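Changes to the Packed Lunch and Refreshment Arrangements at Otness House

Members of the residents' association and users of the day rooms are asked to note the following changes, which take effect from the beginning of November.

The contract for hot meals, held until now by Psarras Catering, comes to an end this autumn and will not be renewed in its present form. The association considered two proposals over the summer. It has accepted the one submitted by Lasa, under which a hot midday meal will continue to be served in the ground floor dining room, and a cold packed lunch will be offered for the first time to those attending classes on the upper floors.

Lunch will be served from noon. Tickets may be bought at the front office until 10 am on the day required. The office is unable to hold tickets that have not been paid for, and requests made by telephone after that time cannot be accepted. Tickets already bought under the Psarras arrangement remain valid until the end of November and should be handed in at the dining room door in the usual way.

The dining room seats 60. When the larger hall is opened for the winter dinner the number rises to 90, and the side entrance on the car park must then be kept clear at all times. Groups wishing to reserve a table should write to the office, giving the name of the group, the number attending and any dietary needs. Reservations made under the previous system have been carried over and need not be repeated.

Users are reminded that food and drink of their own may be brought into the day rooms on both floors, but not into the library or the Skemuvmont Room, where the new carpet has now been laid. Bottles should be closed when not in use. Cardboard and plastic are collected separately, and the bins beside the lift have been relabelled. Tablecloths should be left on the tables at the end of a session; they are changed by the staff.
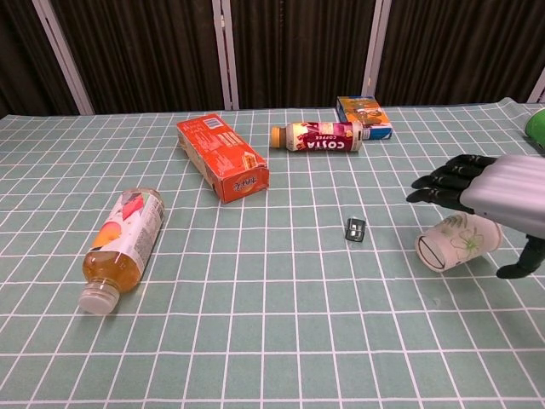
Ottó Kelemen has written to ask that the ticket deadline be moved to 11 am, as the first bus from the lower town does not reach the house before the office stops selling, and those who depend on it would in practice have to buy a day ahead. He also asks whether soup might be sold without a ticket. Both points have been passed to Lasa and a reply will be printed in the next issue.

Further comments on the new arrangements may be left at the front office in writing.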